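Wir planen gerade die Anschaffung für das nächste Jahr: zweiarmige Systeme für Haushaltsaufgaben, vor allem Wäsche und Aufräumen. Ich schreibe hier mit, was dabei an Kosten und Fragen auftaucht. Wird ein längerer Thread. 1/14

Ausgangslage: Zwei Stationen laufen, eine dritte soll dazukommen. Das Budget ist bis September freigegeben, danach wird neu verhandelt. Wer schon mal so einen Antrag geschrieben hat, weiß, dass die Arme darin der einfache Teil sind. 2/14

Drei Angebote liegen vor. Clellow liefert komplett mit Gestell und Software, Zidorgate nur Arme und Steuerung, Pathak vermietet. Preise nenne ich nicht, die Angebote sind vertraulich. 3/14

Lieferzeit bei Clellow: 42 Arbeitstage ab Bestellung. Zidorgate sagt 72. Das ist für uns ein echter Unterschied, die Wohnung für die Aufnahmen ist ab Herbst gemietet und kostet auch, wenn nichts drinsteht. 4/14

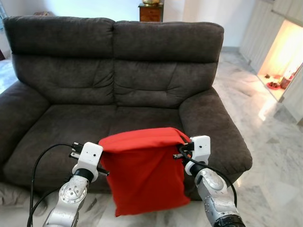 Zum Posten, den fast alle zu niedrig ansetzen: Verschleißteile. Arme halten lange, Greiferfinger und Kabel haben wir im ersten Jahr viel öfter angefasst. Bei Stoff wie dem roten Tuch hier arbeiten beide Greifer gleichzeitig an den Ecken, also plane ich Finger immer paarweise ein. Dazu Ersatzkabel für beide Seiten. Die laufen außen in einem Bogen am Arm entlang, und bei jeder Angebotsrunde frage ich, ob sie einzeln bestellbar sind oder nur als Satz mit Greifer. 5/14

Antworten bisher: Clellow nur als Satz. Zidorgate einzeln, aber mit Mindestmenge. Pathak tauscht im Rahmen der Miete, allerdings mit Einsendung. Dann steht die Station. 6/14

Kratzer an den Gliedern sind mir beim Kauf egal. Gebrauchte Arme nehme ich gern, wenn das Spiel in den Gelenken gemessen und schriftlich bestätigt ist. Bei Greifern kaufe ich nur neu. 7/14

Boden: Glatter Stein ist für ein rollbares Gestell erst mal angenehm. Teppich ist schlechter, Kanten noch schlechter. Feststellbare Rollen standen in keinem der drei Angebote als Standard. Bitte vorher fragen, die Nachrüstung war bei uns teurer als gedacht. 8/14

Versicherung: Sneha Agarwal hat das bei uns durchgerechnet. Geräteversicherung ist machbar. Schwierig wird es bei Schäden an fremder Einrichtung, also Sofa, Schränke, Vasen. Unser Versicherer wollte eine Liste der Räume und eine Begrenzung der Geschwindigkeit. Beides haben wir jetzt im Vertrag. 9/14

Material für die Aufgaben ist billig, muss aber in den Plan. Tücher, Handtücher, T-Shirts, Kissenbezüge. Wir haben 1.000 Euro im Jahr dafür stehen und kommen damit aus. Kräftige Farben kaufen wir bevorzugt, die Auswertung geht auf dunklen Polstern leichter. 10/14

Personal: Eine Station braucht bei uns 39 Stunden Betreuung pro Woche, Auf- und Abbau eingerechnet. Shoaib Ghauri hat über mehrere Monate mitgeschrieben, die Zahl ist belastbar. Im ersten Antrag stand die Hälfte. Der wurde genehmigt und hat uns dann das ganze Jahr über gefehlt. 11/14

Miete oder Kauf? Bei einer Station und weniger als einem Jahr Laufzeit würde ich mieten. Wir kaufen, weil die ersten beiden Stationen schon uns gehören und die Ersatzteile passen sollen. Pathak ist damit vermutlich raus, obwohl der Kontakt dort der beste war. 12/14

Offen ist noch die Schulung. Clellow rechnet sie pro Person ab, Zidorgate pro Tag. Bei unserem Team ist pro Tag günstiger. Am Mittwoch telefoniere ich noch mal mit beiden, auch wegen der Kabel. 13/14

Wenn jemand Erfahrung mit Wartungsverträgen ab dem zweiten Jahr hat, gern melden. Mich interessiert vor allem, ob Anfahrt enthalten ist und wie lange ihr auf einen Termin gewartet habt. 14/14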